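Dondside Business Centre – electrical and fire safety walk-round, ground floor
Checked 2023-10-18. Comments under each item.
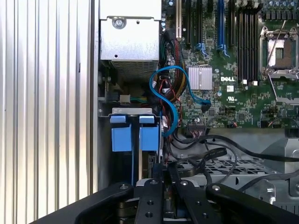

SECTION 2: OFFICES AND EQUIPMENT ROOM

2.1 Portable appliance labels in date
Mostly. The kettle in the small kitchen has no label. Taken out of use until tested.

2.2 Extension leads not joined end to end
Fail. Two leads joined behind the franking desk. Separated during the visit – a longer single lead is on order from Vernex.

2.3 Covers back on computers and other equipment before power is restored
Pass. Staff know to unplug first.

2.4 Vents and grilles clear of dust and paper
Pass in the equipment room. Wall heater in office 7 had post stacked on top. Moved.

2.5 Escape route at least 90 cm wide throughout
Fail. Boxed stationery narrows the rear corridor. To be cleared by Friday.

2.6 Fire door closes fully from any angle
Rear door sticks on the carpet strip. Pfister to plane the bottom edge.

2.7 Extinguishers in place, pins and seals intact
Pass. Next service due April.

2.8 Emergency lights
Lamp 16 did not come on when tested. Reported, job 187.

2.9 First aid box stocked
Plasters low, eyewash in date. Top up from the front desk cupboard.

Items marked Fail to be looked at again before the section is signed off.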